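Saturday, June 22, 2019
Gripper bench, rules, third attempt

Second draft of the rules came back from Normand with 19 comments, most of them "says who?" Says me, Normand. Writing down what we really do before Effie turns it into a Kombridge form with a signature box.
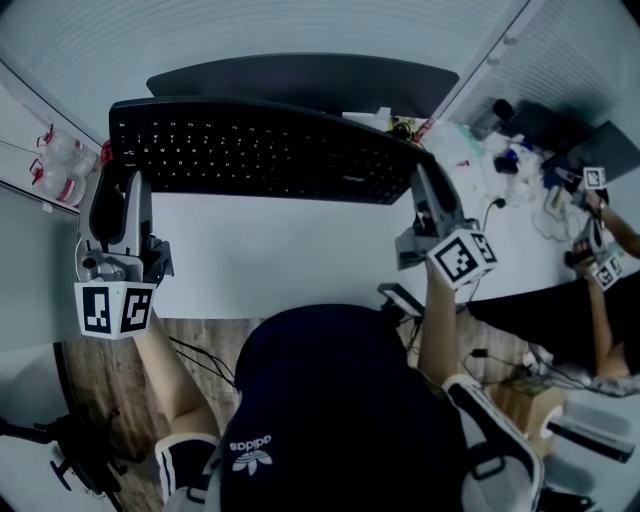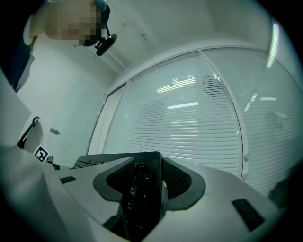

Rule 1. Marker faces stay clear. Fingers go on the handle and nowhere near the black and white squares. Wayne holds his like a sandwich and then files a bug against the tracking.

Rule 2. Clear the desk to the back edge before recording. "Clear" has been interpreted generously. Proposed wording: if it isn't in the task sheet, it isn't on the desk. Mackenzie wants an exemption for keyboards. Granted until November, when I expect to be ignored again.

Rule 3. Cables get routed before the first take. Anything on the floor gets taped or moved. The power strip is not a footrest.

Rule 4. Bad takes get flagged, never deleted. Of the last 376 takes, 92 carry no flag either way, so they are bad or good depending on who wants the disk space. Océane is going through them and has asked that we not talk to her until she's done.

Rule 5. One name per gripper, written in the log. "The good one" is not a name.

Open: how often to recalibrate. Skerura's procedure says every session, ours says "regularly," a word I put in myself so I can't complain. Going with every session, plus after any drop, including the drops that didn't happen.

To do: send to Effie, print one for the wall, find the tape.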